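# Equipment Review: Skalach Card Sorting Rack

Prepared for the Mitham Lending Library by Fernanda Garcia, Games and Learning Collection
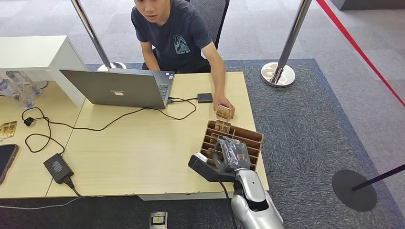
The library lends tabletop games and flash card sets to members for two weeks at a time. Returned sets must be checked for missing cards before they go back on the shelf, and in October the collection purchased 2 Skalach racks for this work. They replaced the Ivwood trays, which had begun to split at the corners.

**Setup.** The rack arrives in flat pieces with printed instructions. Assembly took 15 minutes and required no tools. One divider was a tight fit and had to be sanded lightly.

**Daily use.** Standard playing cards stand upright and are easy to read from a seated position. Sleeved cards fit, although thick sleeves reduce the capacity of each slot to 30 cards. Oversized cards, including those in the Løken picture sets, lean forward and should be sorted flat on the desk.

**Stability.** The base does not slide on a smooth surface. When only the back row is filled the rack tips easily, and staff are advised to load the front row first.

**Care.** The finish marks if adhesive labels are applied directly. Slot names are now written on folded card – this has held up well. Dust collects in the narrow slots and is best removed with a soft brush.

**Rating.** Four out of five. The Skalach rack is recommended for standard decks. Branches that handle mostly large-format cards should keep their existing trays. Replacement dividers are sold only as a full set, and the supplier has been asked about single pieces.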